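Small drawers, long logs

At Biltside, the work of teaching an arm to open a drawer is mostly bookkeeping. Nicanor Salinas runs the collection bench, where each recorded attempt is stored with its camera stream, joint positions and a one-line label. The set now holds 3042 attempts. The first 2000 used a single drawer, and the model trained on them did poorly when given a choice of handles.

The current task list names the drawer to be pulled: top left, top right, middle or bottom. An operator steers the arm through each pull, and a session ends after 26 attempts. Failed pulls are kept and marked as such - Salinas wants the model to see a missed tab as well as a clean pull. Translucent fronts were chosen on purpose, as their edges are hard to find in a depth image. 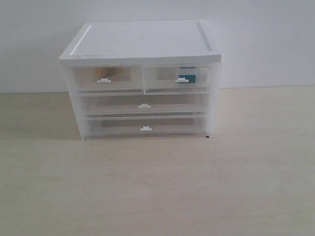
What the labels leave out

Kumaresan Poojary checks the labels against the video at Pellberg. He sends back any attempt where the named drawer and the opened drawer differ.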